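2023-07-13

# Let the robotics club work in real rooms

I have helped with the high school robotics club at Davurden for long enough to have opinions, and my family would like me to share them with somebody else for a change. So here goes. I think a student robotics club should spend at least half its hours in ordinary furnished rooms, the kind with a bed and a nightstand and a cord on the floor, and a good deal less of them on the competition mat.

Don't get me wrong, I love the mat! I love the noise and the matching shirts. But our club spent 4,000 dollars getting ready for the Grasen meet in January, and most of it went toward making the robot very good at picking up foam blocks that always sit in the same place. Fourteen students learned a great deal about foam blocks. When Khrystyna Prokopenko took over as lead mentor in the spring, she asked them what they'd like the thing to pick up, and the answers were all household stuff: cups, socks, a grandmother's glasses.

That was the start of what the kids call the Panasiuk project, which is a bedroom, more or less, and a list of small jobs to do in it.

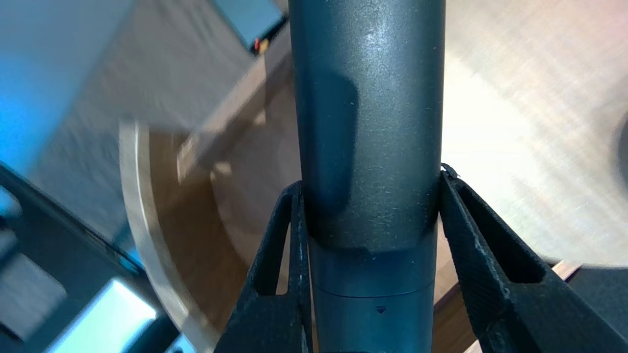 *Both fingertips on the dark cylinder, just above its narrower lower section.*

You may look at that and think, well, it's holding a tube. I thought so too, the first time. But a tall round thing is a lovely teacher. Grip it too low and it wants to tip, come in crooked and you push it away from yourself, and a student who has only ever grabbed square blocks has to sit down and think about where the fingers ought to meet. We had a ninth grader spend a whole afternoon sketching fingertips on the back of a permission slip (his mother was very nice about it). I don't remember anyone sketching anything for the blocks.

Then there are cables. A competition field hasn't got any, and I don't think I've ever been in a bedroom without them. They curl, they hang, they're the same color as half the things you care about, and they give a camera fits.
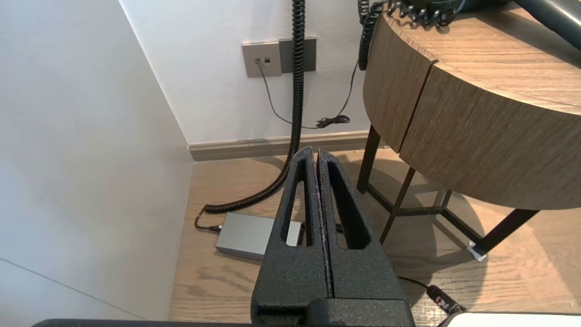 *Gripper closed, with coiled cable, wall plates and the round side table behind it.*

The argument I hear most often from other mentors, and I had it again over a long lunch with the folks from the Zellska club, is that real rooms aren't fair. You can't score them. One team gets a tidy corner and another gets a rat's nest, and how do you hand out a trophy after that? I grant them the point about trophies. I only wonder how many of our kids' hours ought to be arranged around handing them out. Our students keep a log instead, with each try written down along with what they expected, and I'd put that log in front of any college interviewer in the state.

The other worry is that it's discouraging, and this one I take more seriously. On the mat, a decent team can get 50 clean pickups in a session. In a bedroom they might get a handful, and some days the younger ones go home glum. Khrystyna's answer is to keep the jobs small, and I've come around to it. Nobody is asked to tidy the room. They're asked to think about one drawer.

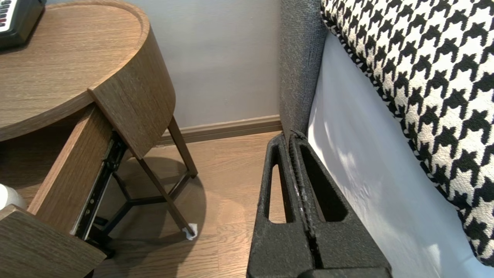 A drawer sounds like nothing until you try to explain it to a machine. It slides along one line and no other, so the arm has to go where the drawer wants to go, and if it pulls even a bit sideways the whole nightstand may come along for the ride. Meanwhile there are legs underneath and a bed close by, and the arm needs a way in and a way back out. I watched two seniors argue over that for 30 minutes with a kitchen tray and a piece of string, and it was better geometry than I ever got in school.

So my plea to the league, and to any parent who is helping to plan the fall, is a modest one. Keep the meets and keep the shirts. But let a team turn in its room work for credit alongside its match scores, and let the judges read the logs. Ours will be ready by the time school starts, and if you'd like to borrow a copy before then, Khrystyna has one in the club cabinet, second shelf, under the spare wheels.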